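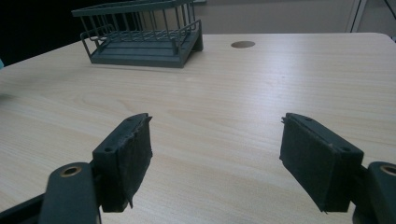 The Fusteo bench top is a work surface for shared kitchens, staff rooms, craft rooms and community halls. It is supplied as a top only, to be fitted to an existing frame, or as a complete table with the Jurnden steel underframe. Both versions are sold through Nornis to schools, councils and registered organisations. The finish is a pale beige wood grain with faint, slightly wavy streaks, and the matte surface keeps glare low in rooms with strong overhead light. A darker item, such as a slate-green wire basket or rack, stands out plainly against this colour, and customers fitting out rooms for people with low vision often choose the finish for that purpose. Corners are rounded.

Sizes and load

The top is made in 2 widths to suit standard and narrow rooms. Custom lengths are cut to order up to 3000 mm. The complete table is rated to carry 40 kg, spread evenly, and must not be used as a step or a seat. Customers who intend to mount a vice, a mixer or other fixed equipment should contact us before ordering, as the underframe may need an extra cross rail.

Care and cleaning

Wipe the surface daily with a soft cloth and warm water with a little mild detergent. Dry it afterwards, paying attention to the edges. Scouring pads, bleach and solvent cleaners will dull the finish and are not covered by the warranty. Hot pans and kettles must be placed on a mat or trivet. Dish racks and similar items may be left on the surface provided that they have a tray beneath them and that standing water is cleared at the end of each day.

Delivery and assembly

Delivery is to the ground floor. Tables with the Jurnden underframe arrive flat packed and require 2 people to assemble. All fixings are in the box, together with 4 adjustable feet for uneven floors. Fitting of tops to existing frames can be arranged at the time of ordering and is quoted separately.

Colour samples are available on request and should be returned within the period shown on the label. Grain and colour may vary slightly between batches; customers matching an earlier order should quote the original invoice number.

Enquiries

Institutional sales: Keabetswe Chauke
Spare parts and warranty: Sibusiso Moodley

Page last reviewed Apr 11, 2026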